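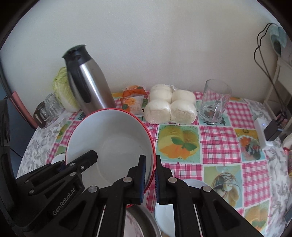

Figure 1. Two-fingered hand-held gripper holding a bowl by the rim. Blue grip pads contact the inner and outer walls.

Unit 4: Budgeting for Gripper Equipment
Course instructor: Oluwaseun Bashir

Students often begin a purchase request with the price of the gripper. The department asks that requests begin with the task. Tableware is a useful case. A bowl must be pinched across a thin, curved edge, and the choice of fingertip pad matters as much as the choice of linkage.

Cost categories

Each request must separate one-time costs from recurring costs. One-time costs include the gripper, mounting parts, shipping and operator training. Recurring costs include replacement pads, calibration, storage and operator hours. Pads are consumable items and should be entered on their own line — they may not be folded into "miscellaneous."

Worked case: the Grakdale kitchen study

The Grakdale plan called for four hand-held units, two in daily use and two held as spares. Quotations were obtained from Kindley and Ollent. Kindley offered the lower unit price but sold pads only as part of a complete finger assembly. Ollent sold pads separately. Over the planning period the difference in pad costs came to some $921, enough to reverse the ranking of the two bids.

The plan also omitted site costs. Work carried out on an ordinary dining table requires power outlets, cable routing and a supply of dishes that may be scratched or broken. These items were added in July under a budget amendment, which delayed the first sessions.

Assignment

Prepare a one-page budget for a site of your choice, using the Okoro worksheet. State the objects to be handled before listing any equipment. Submit by 16 April 2021. Requests without a pad replacement schedule will be returned for revision.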